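Subject: Re: [etville-makers] Right arm drifting on cloth tasks

Kusum Shakya wrote:

> Following up on the fold problem. The right arm was ending up nearly 15 mm off
> by the end of a session, always toward the far side of the table. Left arm
> is fine. I swapped the elbow servo in August and it made no difference.
> Could this be the Ballen driver board? Also, what are you using
> for a home position these days? My config still has the old one from
> before we changed the wrist mounts.

Kusum,

I don't think it's the driver board. I had the same thing on mine after the wrist change. The encoder offset for joint 2 lives in two places now, once in arm.yaml and once in the Vaseck firmware, and if they disagree the firmware wins after any soft reset. So you home it, it looks right, then a fault clears in the middle of a run and you are working from the old number.

Check with:

 vk_read --arm right --joint 2 --offset

Mine came back 449 when the file said 1092. I wrote the file value to the board, power cycled, and the drift went away. Do the power cycle at the wall switch. The one on the control box leaves the logic supply up.

For home I use both elbows out and the wrists level, a hand's width above the table. The file is in the shared folder under Yadav, next to the gripper limits. 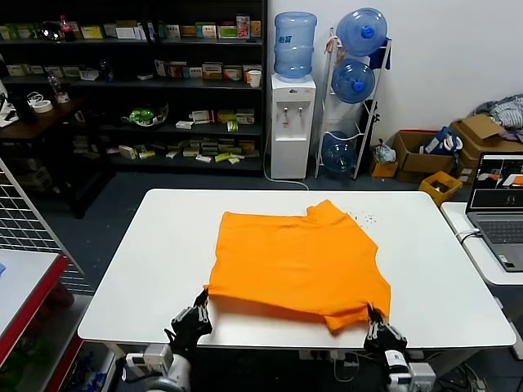 On the fold itself, I split the grasp into two steps and would suggest you do the same. The hands go to the near corners of the hem first, and only then does either one lift. With the orange T-shirt, the left hand stays pinching its corner against the tabletop while the right raises its own corner slightly. Holding one side down gives you a reference, so if the right arm is off you can read the error at the hem before you start the long move. I also lowered the close force on the fingers, and you may need to retune that for thicker cloth.

If the offset reads the same in both places, send me the log from one full session and I'll compare it with mine. Leave the fault messages in.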